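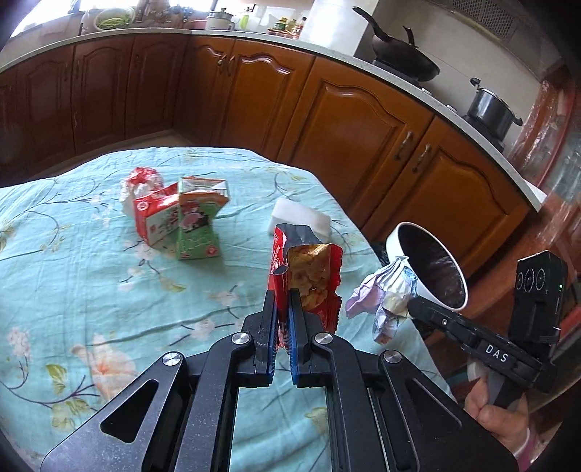
A red snack bag on a flowered tablecloth.

Household packaging remains the hardest material to sort in Prernov, according to Aušra Mägi, who has directed the town's waste education office for 13 years. She spoke with us in March at the office on Costell Street.

"Residents know what to do with a glass jar," Mägi said. "Their questions concern the light items – wrappers, sleeves, nets, lids."

Her office answered 191 written inquiries last year, more than half of them on plastics. Snack bags with a foil lining go in general waste, she said, as the local plant does not separate the layers. 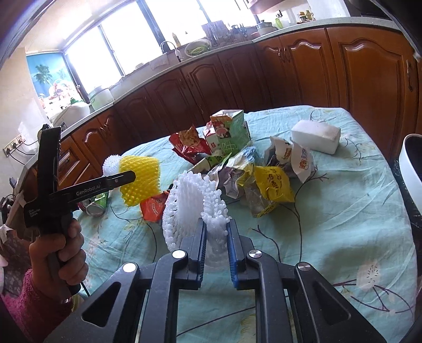
Foam is handled differently. The Babaei depot accepts clean foam at its side gate until 5 p.m., and Mägi would like the Kaltura district to have a similar drop-off point. The request is now before the town council.

"We asked for six bins and a covered area," she said. "The cost is modest, but the site has no paved access, and that must be settled first."

A revised sorting guide will be mailed to every household with the next water bill.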